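## Collecting the examples

Our group's plan was to record 200 examples of the arms sorting hand tools, train the Samonte policy on them, and see if it could handle a table it hadn't met. I had doubts about that number from the start, and I still do. Virgilio Dimaculangan did most of the driving and got faster every session. That sounds good until you remember the model is learning from slow early Virgilio and quick late Virgilio as if they were the same person. 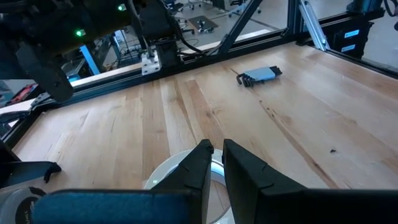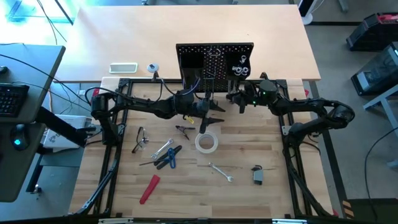 *Figure 4. Wrist view with the folded hex keys (first) and overhead view of the cell with tools laid out (second).*

We threw out 13 recordings where the operator changed their mind partway through. I'd have thrown out more. The keys worry me most: an L-shaped bend can look quite different from the wrist when the set is turned a little, and our layouts favoured a few angles we happened to like.

The Bomport write-up calls this kind of data "diverse." I'm not convinced ours is. We shuffled the tools by hand, and people have habits. For the June session I'd want the positions drawn at random and one operator held back for testing.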